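Adopting Through Clavon: Questions We Get

Is Clavon a shelter?
No. We have no building. Our dogs live in foster homes until someone suitable applies, and plenty of people who apply aren't suitable.

Why is the fee $200?
Vet bills. Be wary of any rescue offering a "free" dog with no records. Ask who paid for the shots and whether you can call the clinic.

Can you tell me the breed?
Probably not. Most of our labels are guesses made at intake, and we don't put much faith in mail-in tests either.

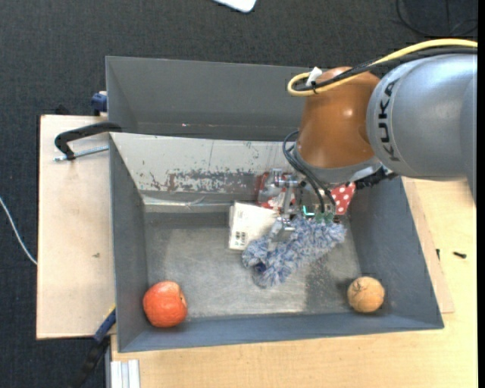

Do calming collars and anxiety chews work?
We haven't seen much to convince us. Rostyslav Levchenko has fostered 15 nervous dogs for us and quit buying the stuff. What he does insist on is keeping cords out of reach. A yellow cable bent into a tight loop, with black ones bundled beside it, is just the sort of thing a bored young dog will chew. Put yours behind furniture or buy hard covers.

How long before my dog settles in?
Anyone who promises you a date is selling something. Give it at least 30 days before you decide it isn't working, and call us before then if you're worried.

Can I return the dog?
Yes, to us only. It's in the contract, and we do check.

When is the next meet-and-greet?
Sometime in May. We'll post the day once it's confirmed.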